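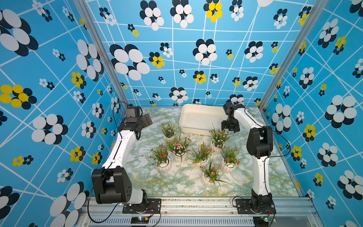

Leasing news from Haugland House, 1/23/24

We're so happy to share that two of our one-bedrooms on the courtyard side are opening up in Prumonport, and they don't come along often! Both are 691 square feet, with the deep closets everybody asks us about, and heat and water are part of the rent.
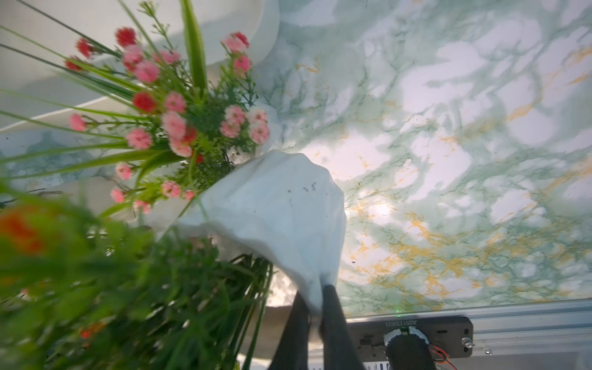

The kitchens were redone over the holidays, so you'd be the first to cook in them - and there's a pantry shelf now where the old radiator used to be. Cats are welcome, and so are smaller dogs (just ask us about the deposit).
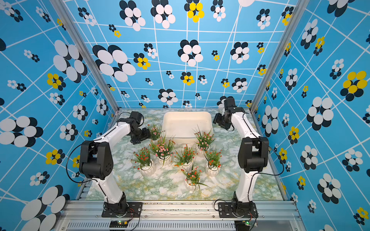 If you're coming by bus, get off at Borkura Street and walk toward the bakery. The front door is on the left.

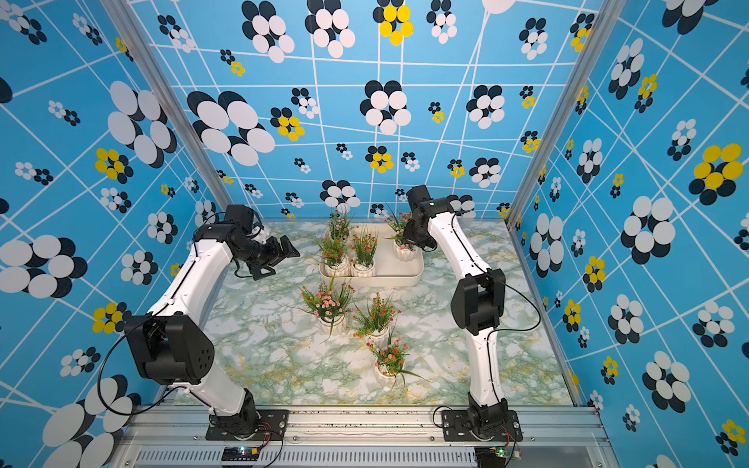
Photo: Brellura

To see either one, stop by the office in unit 314 any afternoon in January. The kettle's usually on, so stay and chat a while.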